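3.2 Bin wear and piece layout

The bins came from two sites, Brekholm and Pryor. Same outer shape, different age. Brekholm bins had been in daily use since June and nobody cleaned them between shifts, so the floors were already marked when we got them. Pryor bins were newer. We did not polish or repaint anything – the point was to see how wear on the metal changes how easily a person picks out a part by eye.

Pieces were sorted by color before each round. Two groups, long reddish-brown sticks and short green blocks. Lengths were checked with a Vudon caliper, 36 pieces rejected for chipped ends. The rest went into the pool, 1,033 in all. Each layout was dropped in by hand from the rim and left how it fell. No straightening. If two pieces landed stacked we kept it, and noted the overlap on the sheet.

Lighting was the overhead room light only. Surface temperature of the floor was logged with a Testo probe at the start of each round but we found no use for it and it is not reported here.

Raters were asked two things: is the piece lying on bare metal, and can its full outline be traced. They worked from prints, one at a time, no zoom. 63 layouts were rated twice by the same person to check agreement. Agreement was good for the long sticks, worse for the blocks. Most of the disagreement came from blocks near the back wall, where glare and dark specks on the metal compete with the block edge. Scuffs in the middle of the floor mattered less then we expected. Drain holes were a problem early on, small dark circles got marked as parts by over half the raters in the pilot, so the instruction sheet was changed to mention them.

Sparse layouts like the one in Figure 4 were the easy case for sticks. Sticks apart from each other, pale sides showing, outline mostly clear. The green blocks sit further back and are harder. 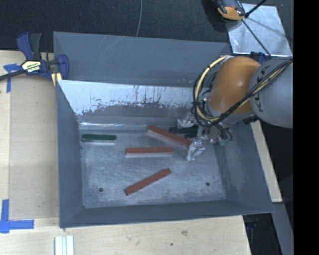 Figure 4. Sparse layout, scratched gray bin. Three long sticks on the floor, green pieces toward the back, one partly covered.

Total ratings after removing blanks was 1,456. Blanks were nearly all from the first session, when the answer sheet had the two columns swapped – those were dropped and not re-run. Crowded layouts are treated seperately in Section 3.3.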